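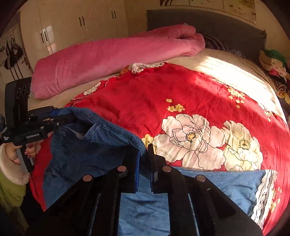 Kianoush Nikzad wrote to ask if a quilt with big flowers does not make a small bedroom feel even smaller, and if I would choose the same one again. Yes, I would choose it again. For many years I slept under plain gray and plain beige, and I was always a little sorry about it. The red quilt with the white peonies is the first thing I see when I open the door, and in winter I need that.

This page is my small gallery of the bedroom, last changed on December 2, 2018. I want to show how we live in it on a normal day, with the clothes and the blankets. The kitchen and the hall have their own pages, and the balcony will get one when the plants are in better condition.

Red quilt, white peonies
The flowers have black outlines and yellow centers, and between them there are small pale yellow ones. When the sun falls across the bed, the red becomes very light in that place. My sister thinks the sun will take the color out of the fabric in the end. She may be right, so I turn the quilt the other way each time I wash it. It came from Jistden, a fabric shop near the old bus station, where I had gone to buy only curtain hooks.

The pink fleece
It lives near the headboard, rolled and folded, and at night I pull it up over the quilt. Pink and red together was not my plan. I bought the fleece for the sofa, then the bedroom was cold for one week and the fleece never went back.

Dark gray headboard
The upholstered kind, good for reading in the evening. I clean it with a soft brush and a cloth that is almost dry. The first time I used too much water and it left a ring, which I rubbed for a whole afternoon.

Cream-white wardrobe
Tall and glossy, with dark slot handles. It was delivered by Dornik in 6 boxes and it took us two evenings to build. We paid 600 for it, and the same model with a mirror was 400 more. I do not miss the mirror. The shiny doors give back much of the daylight, but they also show every finger, so I keep a dry cloth on the shelf inside.

Hooks on the wall
To the left of the wardrobe. I put them up for one bag and one robe, and you know how it goes with hooks. Every spring I take everything down and promise to hang back only the half.

The clothes at the side of the bed
Green, pink, cream, black, and the zebra print which I like more than I should. I sort on the bed, as there is no other surface in our home that is big enough. Folded things go to the wardrobe, and things for repair go to a basket from Tsoukalas that stands in the hall.

Blue denim with lace
Dark blue in one part and much more faded in another, with stitched hems. I fold denim along the seams and put it at the bottom of the shelf, where it is heavy and keeps the others straight. White lace trim I wash by hand in cool water.

Next I would like to change the lamp. I have seen one at Evimness with a paper shade, but I am still measuring the corner.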